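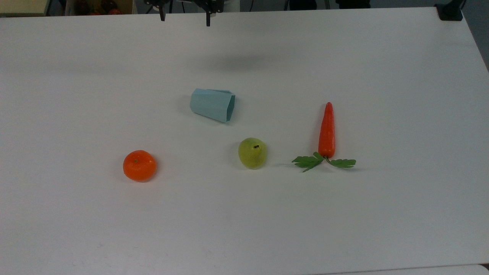 Serketgate firm teaches robot to put away its fruit

June 2025

A Serketgate company is paying people to pick up toy produce by remote control, and business is said to be brisk.

Ackah, which moved into the old Fleteseck building this spring, has operators steer a two-fingered arm over a white table, fetching a tangerine, a pear or a carrot on request. Each attempt is recorded, and the software, named Fara, studies the lot in the hope of one day managing alone. It wants 200 good runs of a task before it will try.

"A person shows it once and thinks that's plenty," said Adjoa Ayaaba, who trains the operators. "Then it goes for the carrot by the leaves."

New hires get 20 minutes of practice before their runs count. Most spend it chasing the tangerine – round things are unkind to beginners. The paper cup is considered advanced work, as it can be crushed and has been.

Ackah has 16 operators and is looking for more. No experience with vegetables is required.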